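Rivham students teach robot hands to fold laundry, one shirt at a time

June 12, 2023

A group of 13 students at Rivham Technical College has spent the spring term folding clothes, and the folding will count toward their final grade.

The project is part of the college's introductory automation class. Students work in pairs with hand-held grippers, picking up shirts, pants and towels with the same kind of fingers that would be fitted to a robot arm. Each gripper records what it sees and how far its fingers are open. The recordings are then used to train a small arm in the college workshop, which the class calls Plorno.

Benjie Sison, who teaches the class, said he picked laundry after last year's project, a sorting line for bottle caps, left students with little to do once the first program was written.

"Caps are all the same shape," Sison said. "A shirt is a different shape every time you put it down. You can't write out the steps and walk away."

The class started in January with two weeks on safety and basic wiring. Students then put together their own grippers from printed parts and a kit from Vurier, a parts supplier that gives the college a discount on returned stock. Every gripper gets a number so that recordings can be traced to the tool that made them. One early batch had to be thrown out when a finger was mounted slightly crooked and the error showed up only after training.

Most of the recording is done outside the workshop. Students sign out a pair of grippers and take them home, or to the home of a relative who will put up with them for an afternoon. Sison wanted the clothes handled on beds, couches and kitchen tables, under whatever lighting happened to be there.

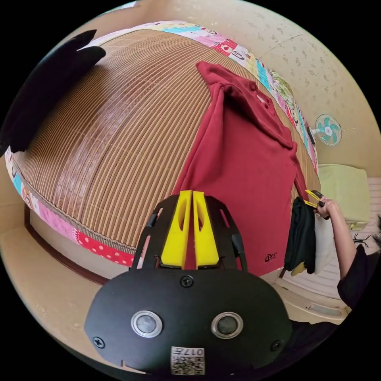

Folding is graded on the recordings as well as on the finished pile. A student has to lay a garment out, fold it and set it aside without touching it with bare fingers, and the whole attempt has to stay in view. Long sleeves are the hardest part, according to the class notes, and a dark red top like the one on the woven mat is considered a mid-level item. Plain T-shirts come first and hooded sweatshirts last. Socks were dropped from the list in the third week after several students asked for them to be.

The surface matters too. Thin cotton slides on a smooth tabletop, and the fingers tend to push it along before they close on it. On a rough or ribbed surface the cloth stays put, but a fingertip can catch on the surface and come up with nothing. Students write down what they worked on in a log sheet, along with the kind of fabric and whether they had to start over.

Each pair was asked for 34 usable recordings. Almost all of the pairs got there by the deadline, Sison said, and the rest were given an extra week. A recording is marked unusable if the garment leaves the view, if a hand gets in the way or if the student stops partway through.

Students said the work was slower than they had expected. Picking up one layer of cloth without the layer under it takes practice, and there is no feeling in the fingers to help. Several said they ended up watching the edge of the fabric and closing the gripper later than seemed right. One pair worked out a method of pinching a sleeve at the cuff and dragging it flat before folding, and the rest of the class picked it up – with credit given in the log sheets.

Plorno's own results are mixed so far. In tests at the end of May the arm folded a hand towel correctly in most of its tries. It managed a short-sleeved shirt less often, and it has not yet finished a long-sleeved one. It usually gets the first sleeve across and then goes back to the same sleeve again. The class thinks the recordings do not show enough cases where the first sleeve is already done, and a second round of recording this fall is meant to fill that gap.

The parts were paid for with a grant from the Sukprasert Fund, which supports shop classes and technical projects in the area. The grant covers 3 years, and this is the first. Sison said the money went mainly to motors and storage drives, with a smaller share for replacement fingertips, which wear down faster than anything else on the tool.

Next year's class will get the recordings, the log sheets and the arm as they stand. Students who finished this year can come back as lab assistants, and 2 have signed up. They will spend part of the summer sorting the recordings by fabric and surface so that new students can see what is missing before they begin.

The college is also looking for used clothing for the fall term. Items should be clean and in one piece, and buttons and zippers are fine. Adult long-sleeved shirts are needed most – any color, any size. Donations can be left in the bin outside the workshop during regular college hours.

A public demonstration is planned for the first month of the fall term. The class expects to show towels and short sleeves, and visitors will be able to try a gripper themselves.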